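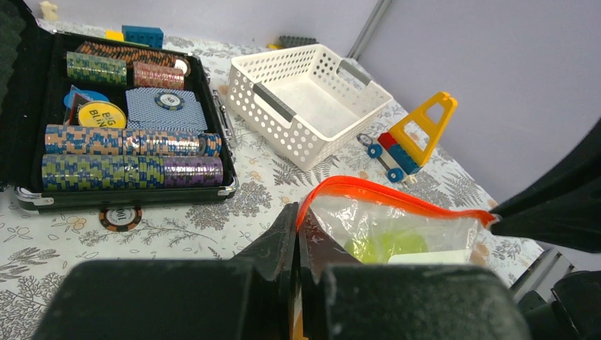 4.2 Recording bag examples

A long session is easily mistaken for a good one. Turkus will accept 2,352 near-identical examples without complaint, and I doubt the policy gains much from them. Vary the clutter: leave the chip case open and a chip or two on the cloth, and keep both grippers on the bag's coloured strip.

1. Start recording before either gripper moves.
2. Hold the bag open for 2 seconds.
3. Stop, then label the attempt yourself.

Note: Auto-label claims 90 per cent agreement. Check it anyway.

Caution: Do not delete failed attempts to tidy the figures.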